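January, started at 4 in the afternoon, still at it after dark

Speed-from-CCTV job, the Skodudton Road clip. Really pleased with where this has got to, so writing it up while it's fresh.

The question from Varthorpe magistrates' is simple enough: was the car over the limit when it passed the garage forecourt? There's no radar reading and no skid marks, only the forecourt camera. Exported the clip again from the original Remex recorder (the first export had been re-saved by someone's phone and the timing was all over the place). The clean one runs to 2318 frames, with every frame carrying its own time stamp. Lovely! No need to trust the frame rate printed on the recorder's label.

Panagiotis Sfakianakis went through the stamps with me and we found one stretch where the recorder drops frames in little clumps. It falls well before the car comes into view, but it has to go in the statement anyway.

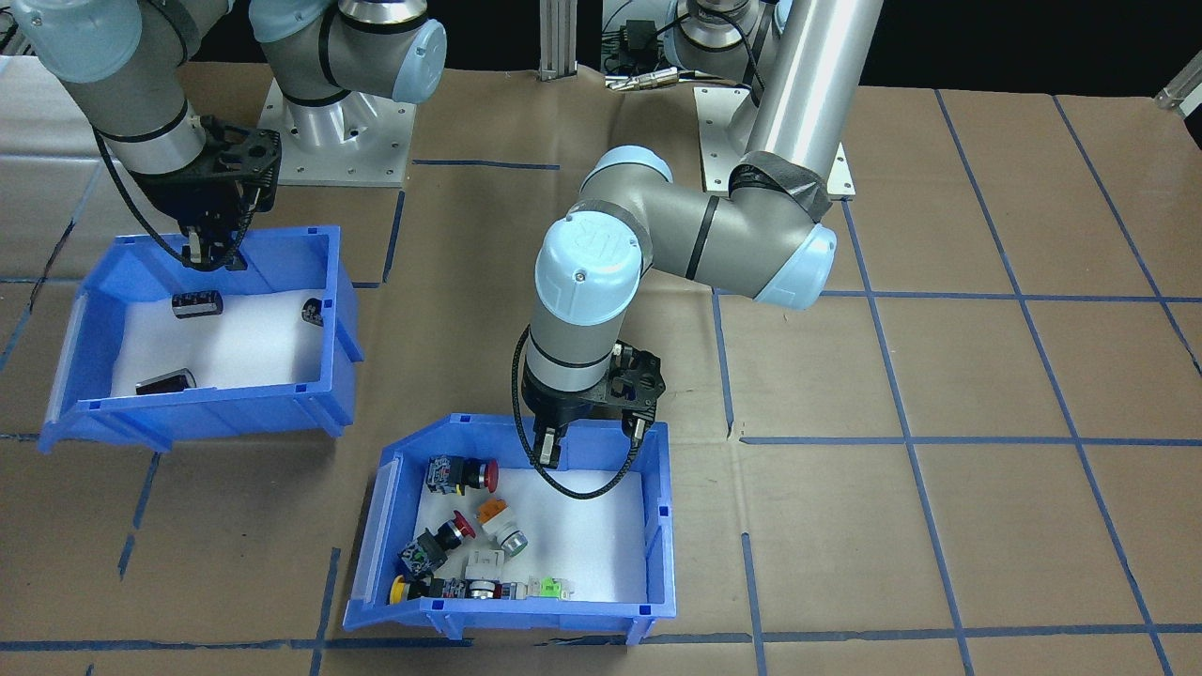
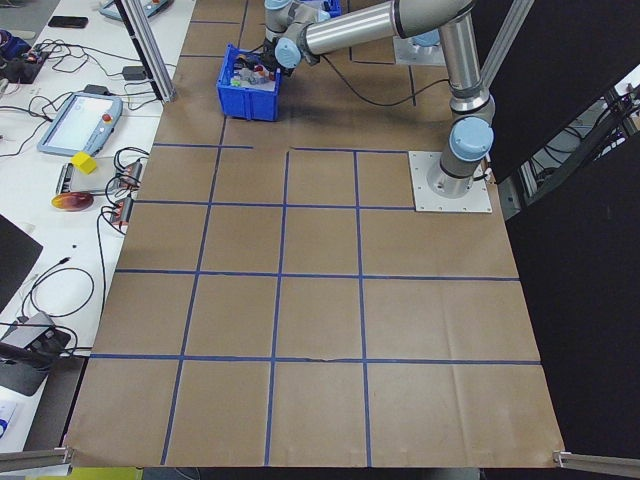
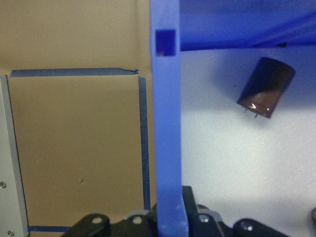 Next, distance along the road. We've got 200 metres surveyed with the tape and wheel, and the kerb joints and drain covers give us fixed points the camera can see. I first tried running straight from one drain cover to the next, and the answer jumped about far too much because the far end of the road is squashed into so few pixels. Katayama method instead: lay a grid over the road surface, work out how the camera bends it, then read the wheel position off that. Blue tape on brown kraft paper, ruled off into cells like the table in the photos, is exactly how I'd explain it to the bench, as everyone can see how a flat grid narrows as it runs away from you. Then swap the paper for tarmac and the tape for kerb joints. I think it'll go down well.

Ran the grid version 6 times, marking the front wheel afresh each time and with the earlier marks hidden. The results sit so close together that I laughed out loud. Panagiotis is going to do his own set blind, and I'm not telling him mine until he's finished.

Still to do:

- error band for the camera wobble (windy night, you can see the forecourt sign moving)
- check the wheel-marking on the rear wheel as well
- ask Varthorpe if the defence expert wants the raw export or our copy
- put the survey wheel back on charge, it was nearly flat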